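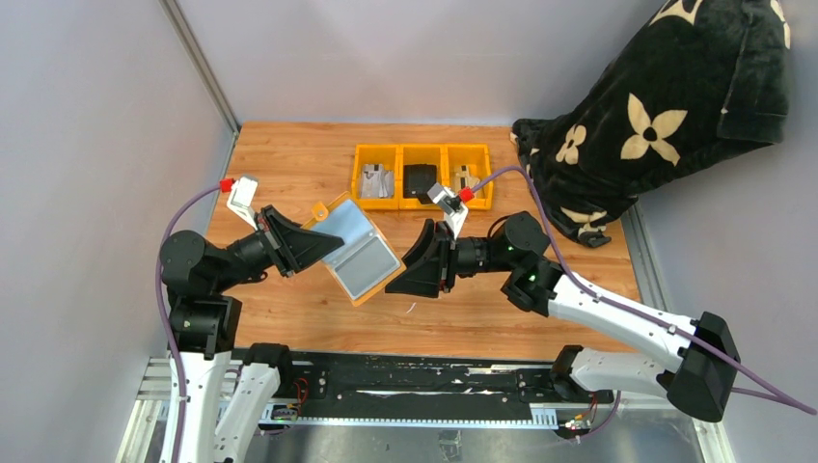

What are you looking for people to do?

Teach two robot arms to handle small stuff on a table. You sit at the controls, steer the arms through a job, do it again, do it again. Then the recordings go into training and we see what the arms do alone. Badly so far, mostly. That's why we need more hands.

The project is called Mulari. Shared workshop, back half of the old Hendska building, entrance on the loading side. Two arms facing each other over a wood tabletop, a camera on each wrist. All of it built here, evenings and whatever weekends we could get. No company behind it, no investors.

Who we want

Anyone patient. Robot experience is fine, no robot experience is also fine, our best operator so far came from upholstery. You need two working hands, decent eyesight (glasses ok) and to be 16 or older. Under 18 bring a signed note from a parent.

Also looking for 3 people for the build side: wiring, cable routing, printed parts. The cables on the wrists snag when the elbow folds and we've redone the route more times than I want to say. If you have strong opinions about strain relief please write first.

What a session is

80 minutes with a break in the middle. Starts 6 pm, doors locked after 6:15 so be on time or call. First session is just practice, nothing gets kept. After that you get a task sheet. Current sheet is flat things: pick up with both grippers, hold it between them, tilt, hand over, put in a bin. Sounds easy. Depth is hard to judge untill you get used to it.

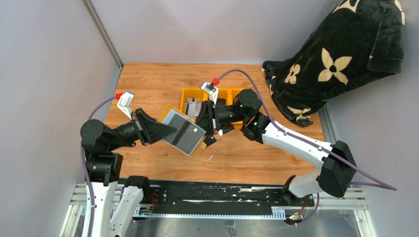 Elfriede Egger wrote back after the last call went out: "I did four evenings and my advice is tell people to go slower than feels sensible. When I rushed, one arm pulled while the other was still holding and the take was no good. Also please get better chairs." Chairs are on the list.

What you get

Not paid, sorry. Bench access on the nights you come in, use of the printer at filament cost, soup. Operators who finish a full task sheet can use the arms for there own project for an evening, one of us stays with you. Your name in the build notes if you want it there.

Need to know

Only the table gets recorded, plus joint positions. No audio. Long hair tied back, no loose sleeves, hands off the table when power is on. Stop button is by your left knee, we show you.

Stairs at the front, ramp at the side door. Parking on Esberg is free after 5.

To sign up

Leave a note in the Jaber box by the workshop entrance or call extension 845 from the lobby phone, evenings only. Say which side you want, operating or build, and which evenings you can't do. Running through December, maybe longer if the motors hold up.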